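Grema precision bit set with case – review after one winter of small repairs

Reviewed by Fuseini Sulemana
Bought with my own money. Used since October.

I was looking for a small screwdriver set for the things which are too fine for my normal tools: glasses, battery covers, the hinge of a laptop, the toys of my daughter. My old set was from the Makori discount bin and the tips became round after one year. So I spent a bit more this time. 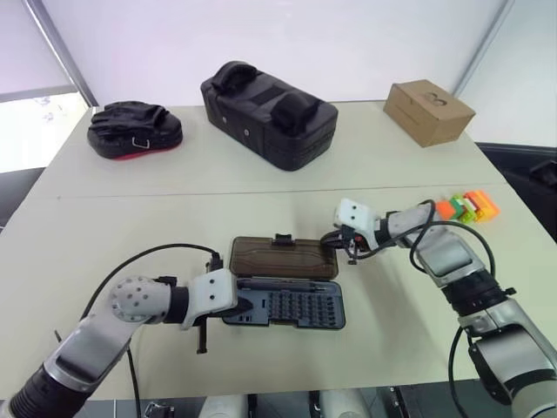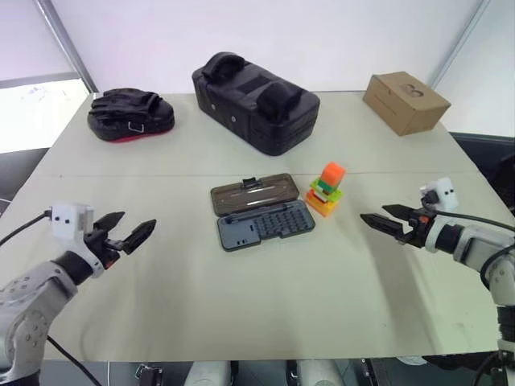

I will begin with the case, as it is the reason I chose this set over the Ondier one, which cost 9 dollars less. The Ondier comes in a soft roll. It takes less space in a drawer, but each time I opened a roll like this in the past, two or three bits went out on the floor. In the Grema every bit has its own place in the tray, and the handle lies along the upper edge, close to the hinge. I can see quickly if a place is empty before I close it. With a small child in the house this matters to me.

The lid is a smoky brown plastic and you can see through it a little. It looks nice, I must say, but it gets scratches easily. Mine had the first ones after a week in my bag. I would prefer a harder lid, even if it was less pretty. The small black latch is better than I expected. It closes with a clear click and it has not opened by itself, also not when I dropped the case on the stairs of my building.

The handle is black and slim. For small screws it is very good, because you can turn it with two fingers and hold the top with the palm. The top part spins smoothly. For a tight screw I find it too thin, and after some minutes my hand is tired. I tried to remove the screws of a door lock with it and I gave up – for this job you need a proper thick handle, and it would not be fair to blame the set.

The bits are held by a magnet. The magnet is strong enough to carry a small steel screw to its hole, which saved me a lot of searching under the sofa. Brass screws it will not pick up, of course. The fit is tight in most of the screws I tried. One of the smallest cross tips was a little loose in my glasses, and I had to press more than I like to.

My biggest complaint is the marking. The sizes are printed very small, and the colour of the print is almost the same as the metal. In the evening I need my phone light to read them. The rows in the tray have some order, but there is no chart, so I made one on paper and I keep it folded under the case. It is a strange thing to forget for a set at this price.

Getting the bits out is also not perfect. They sit firm, and if you have short nails like me, you must push the bit a little to the side first. My wife says it is easy. Perhaps it becomes softer with time, but in my case I did not notice a change.

I ordered from Lokeo on a Monday and the parcel arrived that Thursday. The order page showed 1566 reviews when I bought it, and many of them complain about missing bits. Mine was complete. I wrote to the shop to ask if single bits can be bought as replacement, and they answered politely that they can't. So if you lose your favourite one, you have to look for it somewhere else.

Would I buy it again? Yes, for repairs at home and small electronics. If you work with bigger screws every day, take something with a thicker handle and keep this one as a second set.

Good: case, latch, magnet, fit of most bits
Not so good: tiny marking, lid scratches, no single replacement bits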